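Robot arms coming to our packing bench, what actually changes for the people?

Posted in Work & Trades by dikaren_packer

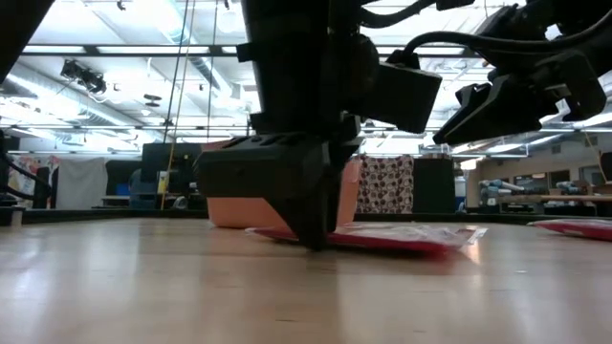 I've been on the small goods bench at a contract packer for 14 months and in June we're going over to arms for the flat packets. Two arms to a bench. Our supervisor says no jobs are going, just "different duties", and I believe her, mostly, but nobody on the floor can tell me what the duties are. Do you stand there and watch it? Do you still get a rate? I'm on 400 packets an hour when I'm flying and I'm a bit proud of that, so I'd like to know what I'm in for.

Elango Sundaram
We went through this at Fernlow, so I can tell you how it went for us. The rate disappeared for the people and went onto the bench. Ours started at 100 an hour and everyone laughed, then it got to 200 and the laughing stopped. My day is now clearing mispicks, topping up stock and putting the packets down so the arms can get at them. Shiny plastic wrap is a pain! A crinkled corner throws the light back and the arm goes for the wrong spot, so you get fussy about how things lie on the table.

My wrists are heaps better. What I miss is the chat, as we used to be four across one bench and now we're spread out. Ask early who gets trained to restart it after a stop. At our place only the day shift was shown, and nights sat around waiting for a phone call. Also ask if the training bumps your pay grade. Mine did, but I had to put it in writing twice.

mapplebeck_mum
Depends on the boss tbh. My brother's place got them and he hates it, says it's boring.

Tully R
Agree with Elango about the restart training. I'd add breaks. When the bench doesn't stop, people start skipping smoko without noticing, so get your break times on the new roster before it goes live. And wear decent shoes, you'll be walking between benches a lot more than you do now.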